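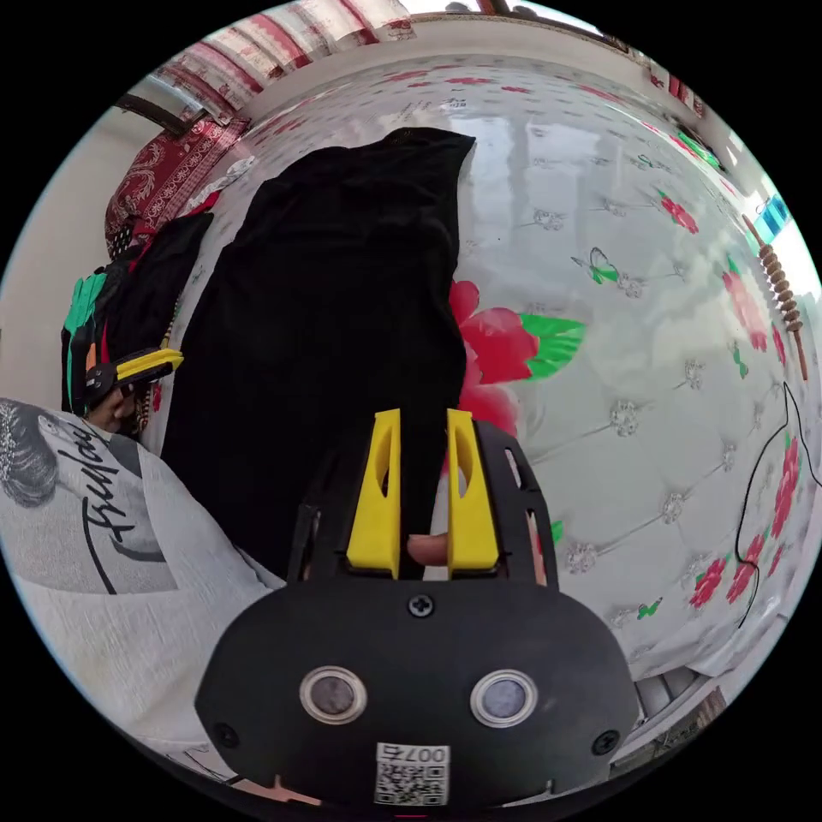

Notebook, gripper bench. May, started 9:40

Clothes task, right gripper, label 007B. Fault: the recorded jaw opening does not agree with the real opening. I write it down in detail so that we do not repeat the same search in two months.

How it was found. Radek was replaying the recordings in the Brulanik viewer before sending them to training. In one of them the fingers close on a black garment, the garment is lifted, and the opening curve stays at 38 mm during the whole lift. With cloth between the fingers it should be close to zero. He first thought it was a delay between the video and the width signal, so he shifted the curve by hand. It did not help. The curve is not late, it is wrong.

I asked Kamala to check the other recordings from the same unit. She wrote a short script which looks for lifts where the opening never goes under 10 mm. The batch has 1396 recordings from this unit. I did not expect so many to be affected, but the error grows slowly, so the early ones look almost good and it is difficult to say where the bad part begins. For now the complete batch is marked "hold" and nothing from it goes to Zetska.

10:30. On the bench. Left gripper as reference, same cable, same logger. Left is fine: closed 0, open 80. Right with the left one's cable: the same error as before. So it is not the cable and not the logger. I was sure it was the cable, I lost half an hour on that.

Opened the right unit. The gear that turns the encoder shaft sits on a flat, and a small set screw holds it. The set screw was loose, I could turn it with my fingers. When you close the jaws gently the gear follows the shaft. When you press harder, as one does with slippery cloth, it slips a little and does not come back. Every strong squeeze adds a bit of error. I tried to produce it on purpose: six hard squeezes on a folded towel gave 8 mm of offset. Repeated with a different towel, a similar result, but I did not note the number. Sorry.

Thread locker: I see no trace of it on the screw. The assembly sheet from Kaimal says to put it, step 6, but in very small letters under the drawing, and I think it is easy to pass over. Solange assembled the left one and she says she did put it there. For the right one the build log has no initials.

11:50. Repair. Cleaned the screw and the hole with alcohol, one drop of the blue thread locker, tightened it against the flat. Paint line across gear and shaft, white, so that a slip can be seen without opening the logger. Left to cure until tomorrow. Please do not use 007B before that, also not for "only one quick test".

Safety remark. While I was looking for the play in the gear I held the jaws open with one hand and had the other hand's finger between the fingers of the tool, near the base. The spring closed when the gear slipped and it pinched me. No blood, but it hurts more than one thinks. The gap at the base is just wide enough for a fingertip. On the bench use the plastic wedge from the second drawer. I have written this on the board also.

What we do with the data. Gangadharan proposes to re-zero each recording at the first moment when the two finger tips touch in the video. This works only if there is such a moment, and with clothes there is often something between the tips. I would prefer to estimate the opening from the finger positions in the image and drop the encoder completely for this batch. The yellow is easy to find on most backgrounds. On patterned bed covers with shiny parts I am less sure, the reflections may disturb it. Kamala will try on a few recordings from the bedroom set first.

To do
– Ask everyone for a full close and a full open at the start and end of each recording. Ten seconds, no more.
– Viewer should give a warning when the closed value is above 2 mm (Radek).
– Check the set screws on all other units, also those at Nanard (Solange has the key).
– Tell Kaimal about step 6.

16:15. Solange checked two more units. One is good, one has a screw without thread locker but still tight. She is doing that one now.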